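3.2 Surfaces, drawers and stray containers

The second part of the study concerns low drawer cabinets of the kind placed beside desks and counters in shared workrooms. In the Cotness survey these units attracted more abandoned drink containers than any other horizontal surface apart from the counters themselves. The cabinet considered in this section has three drawers with round knobs and a flat gray top (Figure 2).

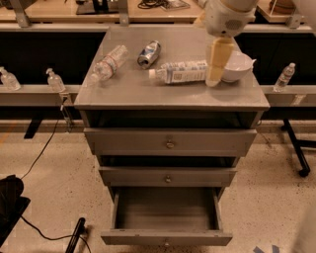
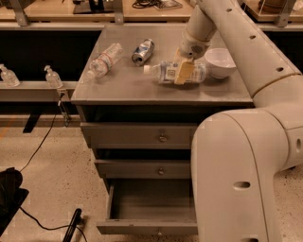

Figure 2. Drawer cabinet with two plastic bottles, a beverage can and a white bowl on the top. The bottom drawer is open and empty in both views.

We follow Karagiannis in separating items on a surface into three groups: waste, ware and supplies. Waste covers any container that has no further use in the room. Ware covers bowls, cups and plates that return to a shelf or sink. Supplies are items that belong in the room but are not in their assigned place. The grouping is made by type of object and does not depend on who left it there. A bottle with liquid remaining is classed as a supply until the end of the working day, at which point it is reclassed as waste. The Lulach scheme treats all drink containers as waste from the start, and the two schemes therefore give different totals for the same room.

Records were kept at two sites, Cotness and Prandedach, over one term. At each site the surface of every cabinet was checked in the late afternoon, before cleaning. In total, 183 surface records were retained. Records were dropped when the cabinet had been moved between checks or when the sheet did not state which drawers were open. Drawer position was entered as closed, ajar or open, with "ajar" used for any visible gap that did not allow a hand to reach the bottom of the drawer.

Drawer position was included for a practical reason. An open lower drawer extends into the space where a person stands to clear the top, and it changes the reach to the back edge. It also offers a second place to put things. At Prandedach, small containers were often moved from the top into the nearest open drawer and then left there - a result that improves the appearance of the surface without reducing the number of items in the room. We refer to this as displacement and score it separately from removal.

Bottles and cans lying on their sides required a further rule. A cylindrical item on its side takes up more of the surface than the same item standing, and it can roll when a drawer is pushed shut. Such items were entered as "down" and were counted once regardless of orientation. Crushed or dented cans were entered in the same way as undamaged ones, as the sheets from the two sites did not describe damage consistently. Bowls were recorded as a single item whether or not they held anything.

Two limits should be noted. First, the checks were made at one time of day, and clutter present only in the morning is missing from the totals. Second, the counters behind and beside the cabinets were recorded on separate sheets, which yielded more than 3,000 item entries and are analyzed in Section 4. Items that moved between a counter and a cabinet during the day cannot be traced from the present data. The cabinet totals should be read as the state of the surface at the time of the check.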